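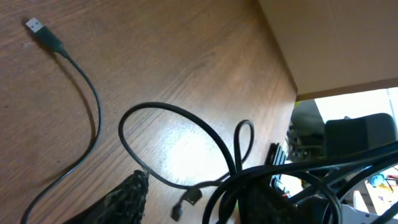
Three hundred and fifteen tries at picking up a cable, Evander Chisholm said, and what did they have to show for it besides a number?

Mahnaz Rashti said the number was what they had to show. The method was simple enough to put on one page. The arm went down to the table, closed on a cable, and if it felt nothing between the fingers it opened, moved over a little and closed again. It did not look a second time. Everyone else in Triltow's building used the camera for every step. She used it for the first step only and let touch do the rest.

"And it works," Evander said.

"It works more often than looking does. On loose cable."

He sat down on the edge of her desk. He ran the budget meeting in October, and she had known since lunch that he would come by. He asked what happened with cable that wasn't loose. She told him the truth, that a tangle gave the fingers something to feel almost anywhere, so the arm was nearly always sure it had succeeded. Half the time it had two cables, or the wrong one.
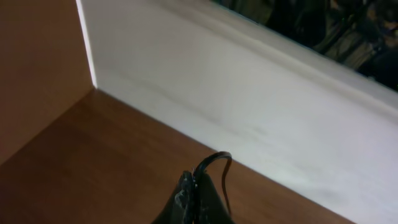
The shelf runs were worse, and she told him that too. In a corner the fingers touched the wall and the floor before they touched anything else, and the arm could not tell a panel from a cord. Gholamreza Fallahi had spent most of a month on it. His fix was to make the arm touch the panel first, on purpose, and remember what that felt like. Then it subtracted the wall from everything after.

"That sounds slow," Evander said.

"It takes 11 seconds."

"Szekeres does the whole pick in less."

"Szekeres picks boxes," said Mahnaz.

He laughed at that, a little, and asked if she could have the table runs finished by the time he had to talk to Skakbridge. She said she could if nobody took Gholamreza away from her. He said he would see, and went off down the hall with his coat over his arm.

She worked until nine that night. Gholamreza stayed too, at the other keyboard, eating crackers. The plan was 60 runs on the tangle, with one change: after it closed, the arm would lift slightly and wait. A single cable would pull one way. Two would pull against each other, and the fingers would feel that as a twist.

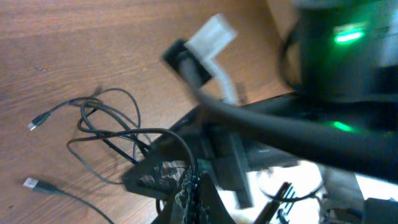
The tangle trials, with the lift and wait added.

At run 19 the arm let go of something it was holding. Mahnaz checked the log. It had closed, lifted, waited, and read a twist. It had been holding two cables, and it had put them both down and gone back for one.

"Did you tell it to do that?" she asked.

"You did," Gholamreza said. "Last week. You wrote the release rule and then you turned it off."

"Who turned it back on?"

He thought about it, chewing. "Me, I suppose. I wanted to see."

She should have been annoyed. A rule switched on without a note meant starting the set over, and she said so, and he nodded and reset the count. They wrote the change down properly this time, with both their initials. Then she got her coat from the hook, held it for a minute, and hung it up again.

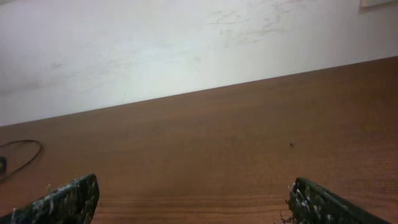
Randi Bakke

The second set ended a little before two in the morning. The arm had picked a single cable in 41 of the 60 runs. The old rule, on the same kind of tangle, had managed 28. Mahnaz typed the two figures into the report, one under the other, and looked at them – they seemed small for the hour.

Gholamreza had his head down on his arms. She thought he was asleep until he asked whether it was enough for Skakbridge.

"I don't know," she said. "It's enough for a page."

She wrote the page. She put the shelf runs in a separate section with the bad results first, and under the table runs she put his name ahead of hers. Then she sent it to Evander and went to find out if the side door was still unlocked.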